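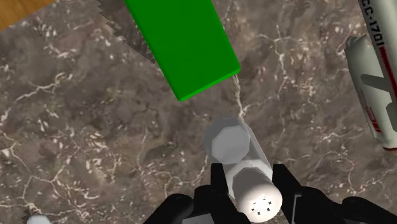
Figure 4. Vue simulée du poste de tri : la salière entre les doigts de la pince, le bloc vert et la maquette de vaisseau à côté.

4.2 Ce que le tri change pour l'équipe

Avant d'installer quoi que ce soit chez Kolley, j'ai passé une bonne partie du mois d'août au comptoir des retours, à ranger avec les autres. On y reçoit de tout (vaisselle, jouets, pièces de maquette) et je peux vous dire que le dos s'en souvient ! La simulation de la figure 4 reprend ce mélange sur un plateau marbré, et c'est elle que j'ai montrée aux 33 agents du site avant les entretiens.

Les réactions m'ont surprise. La salière à capuchon percé a lancé la discussion - tout le monde voulait savoir qui passerait derrière si du sel se répandait. Sur les 384 remarques recueillies, beaucoup portent ainsi sur la surveillance et le nettoyage, assez peu sur la vitesse. Les plus anciens regrettent surtout le tri à deux, ce moment où l'on bavarde en vidant les bacs. Avec Dilto, notre logiciel d'affectation, chacun se retrouve seul devant son écran, et je n'avais pas du tout prévu cette question dans ma grille d'entretien. Je l'ai ajoutée pour le second site, Plerkimska, dont les réponses sont traitées en 4.3.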